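Duas garras, 5 promessas e uma peça de contas

Na folha que a Kesbridge manda com o seu par de garras manuais há 5 promessas. A primeira é que «qualquer objeto pequeno» serve. Mared Yorath, que avaliou o conjunto connosco, escolheu bijutaria, e é nas contas que a conversa de vendedor costuma encalhar.

Com contas cor-de-rosa e douradas encostadas aos dedos, percebe-se o pouco espaço que há para trabalhar.

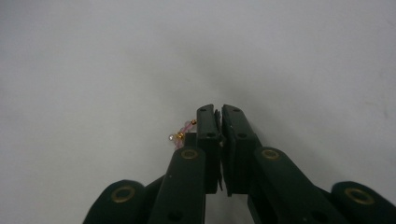 Duas mãos, dois problemas

O par custa 2,633 euros em milhares, isto é, 2633, sem suportes. Por esse preço eu queria mais do que um vídeo bonito. Idris Jenkins gosta do punho; eu acho-o cansativo ao fim de uma tarde. 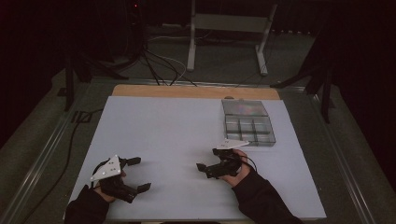
As duas garras frente a frente, com o organizador ao fundo.

Fizemos 234 repetições e o fabricante fala em «precisão constante». Constante em quê? Ninguém nos soube dizer. E há a questão do desgaste — vejam o bordo do dedo direito, áspero e a esfiapar-se no canto.
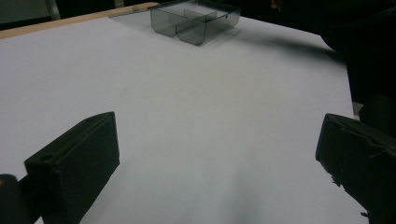

N.º 234 | pág. 5

A Wynne promete almofadas novas para agosto. Até lá, eu não assinava a encomenda.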